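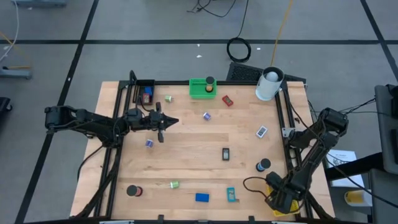 The Ivari table at the Jolier workshop, with the right gripper down on a yellow object.

Workshop > Builds > Interviews

Two arms, one table: Nuria Teshome on the Ivari build

By Evander Kerr
Reading time: 5 min

Ivari is a two-arm manipulation table built by members of the Jolier shared workshop. Nuria Teshome did the frame, the wiring and most of the calibration. The arms are mounted on opposite sides of a wooden top, and a black aluminum extrusion frame carries both the top and the arm bases. I asked her first about the frame, which went through more revisions than any other part.

"The first version had the arms clamped straight to the wood," she said. "The top flexed when one arm accelerated, and the other arm saw that as its own position error. It was a 3 mm error at the fingertip in the worst pose. Once the bases went onto the extrusion, the wood only had to hold objects up."

The extrusion was left over from Bastos, an earlier gantry project at the same workshop that was stripped for parts. Teshome recut the long members on the cold saw and squared the corners with inside brackets. She does not recommend end-tapping as the only joint. "It holds until you have to take one rail off to get at a cable. After that you're re-torquing everything and your base-to-base transform is garbage."

The base-to-base transform, meaning the position of one arm's base in the other arm's coordinates, took up a large part of our conversation. Ivari measures it by bringing both grippers to a common fixture bolted at the centre of the table, recording the joint angles, and solving for the offset. The procedure uses 13 poses. Fewer gave a solution that looked good near the centre and drifted toward the corners.

"You want the wrists in different orientations for each one," she said. "If you're lazy and just slide the fixture along a line, the solver will give you a number and the number will be wrong in rotation."
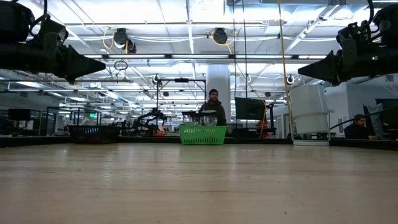 Fingertip geometry was the second item on her list. Flat parallel pads came with the Grunar gripper kit and worked on blocks, but they pushed small round things away before closing on them. The pads were also wide enough to foul a neighbouring object when the table was crowded. The tapered black cones facing each other over the wood get into narrower gaps, and they give the calibration software a well-defined point at the end of each arm. Teshome called the cone a compromise on grip area. Heavy parts rotate about the contact point if they are picked up away from the centre of mass, and the planner has no model of that yet.

I asked whether she had considered changing fingers by task.

"We drew a changer. It added length to the wrist and another connector. I'd sooner lose some grip than add a connector."

Connectors are a sore point. The wrist harness originally ran tight along the links, tied at every joint, and looked tidy. The jacket on one servo lead cracked after 600 cycles of a repeated elbow test. The present arrangement leaves slack in loops at the joints. She sizes a loop with the joint at full travel in both directions, then ties it on the straight portion of the link only, with the tie tail trimmed flush so that it cannot catch.

"It looks worse. People come by and offer to clean it up for me. Please don't."

Her replacement cable is a fine-stranded silicone type. A length for one arm cost her $27, and she bought a second at the same time, figuring the other side was due. Crimps are pull-tested by hand before the housing goes on. Strain relief sits at the servo end, where the original failure began, and the ground return now has its own conductor all the way back to the supply.

The test objects are kept deliberately mixed: thread spools, flat blocks, dark cylinders, a tray and slotted plastic baskets to put things in. Spools are the most useful, in her view. One lying on its side presents a curved surface at one angle and a flat end at another, and it rolls if the approach is off.

"A block forgives you," Teshome said. "You can be out a fair bit and the fingers square it up as they close. With a spool on its side you find out right away if your table height is wrong."

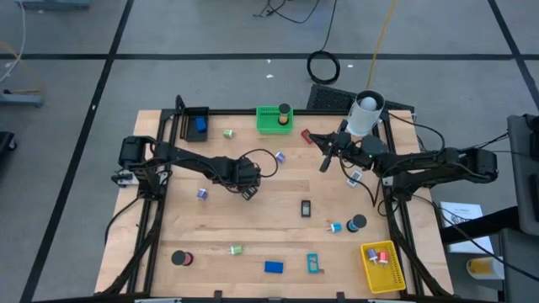 A yellow basket holding two spools at the lower right corner, with other test objects spread across the top.

Table height turned out to vary across the wood. She mapped it by lowering a fingertip until the motor current rose, at a grid of points, and stored the result as a lookup surface. The map is redone when the humidity in the shop changes. In August the top moved enough that picks near the far edge began to land high.

"I had a metal plate ready to go as a replacement," she said. "It's noisy, it's reflective, and dropping a gripper into it costs you a finger. The wood takes the hit. I'll keep re-mapping."

Both arms share the central region, and the controller handles this with a simple reservation: one arm claims the middle strip and the other waits outside it until the claim is released. Teshome knows it is conservative. Two arms working at opposite ends of the strip would never touch, and one of them still sits idle. A swept-volume check is on the list, but she wants the supply sorted out first. Simultaneous starts pull the bus voltage low enough to trip the undervoltage flag on the distal servos, and the workaround is a staggered start in software.

She is now fitting a second feed at the far end of the bus, on its own fuse. The harness drawing has been updated for it. The bill of materials has not, and she asked me to mention that the fuse rating listed there is the old one.

Related builds
- Stripping down the Bastos gantry: what was worth keeping
- Grunar gripper kit, first assembly notes
- Crimping fine-stranded wire without cutting strands
- Squaring an extrusion frame on an uneven floor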